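Workshop Tips: Trying Out Grippers on Hand Tools

If you are setting up a pair of small robot arms on a bench, the gripper is the part worth testing first. Arms in the same price range reach and lift much the same. Fingers don't. Below are the things I check before I settle on a set, using items most people already have in a drawer.

Start with screwdrivers

A screwdriver is a good first test. The handle is fat, the shaft is thin, and the weight is all at one end. Grab it in the wrong place and it swings. Lay several in a shallow tray with the handles pointing the same way. Leave a finger's width between them at first, then close them up as you go.

Try each one three ways: by the middle of the handle, by the collar where the handle meets the shaft, and by the shaft alone. Write down which grips hold when the arm stops short. The Codov fingers I started with were fine on handles and poor on shafts. The Gu pair has a flatter pad and does better on thin metal, but it needs more room on either side to open.

Use both arms

Lower one gripper into the tray and keep the other open beside it. You will find out quickly whether the two wrists get in each other's way. If they do, move the tray before you start changing the program. A couple of inches toward the back is often enough.

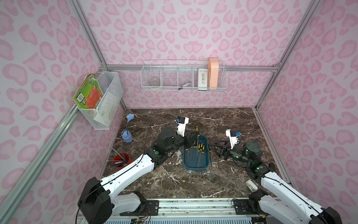
Left gripper in among the handles, right one open beside the tray.

Put a camera on each wrist

An overhead camera loses sight of the fingers as soon as the wrist comes down. A wrist camera keeps them in view. Check that the housing clears the tallest thing on the bench. Killian Bodin at the Skaltham shop mounts his as high as the bracket allows and tilts them down, and I have copied him.

Cables

Run them along the arm and tie them loosely at each joint. Move every joint to both ends of its travel by hand, with the power off, before you trim a tie. A tight cable at the elbow will pull a connector out sooner or later.

Baskets and trays

Wire baskets hung from a rail keep small items off the floor of the cell. Choose trays with rounded corners, as fingers catch on square ones. If your tray slides, put a piece of rubber shelf liner under it.

Keep a simple log

I use a paper notebook with one line per attempt: gripper, tool, where it was held, dropped or not. My August log for the Gu pair ran to 600 attempts and 524 were clean. Most of the drops were stubby drivers held by the shaft. The controller is a Videndale, and I left the closing speed alone for the whole run so the numbers could be compared.

Wipe the finger pads with a dry cloth every morning. Oil from tool handles builds up on them, and a gripper that worked on the first day will start to slip.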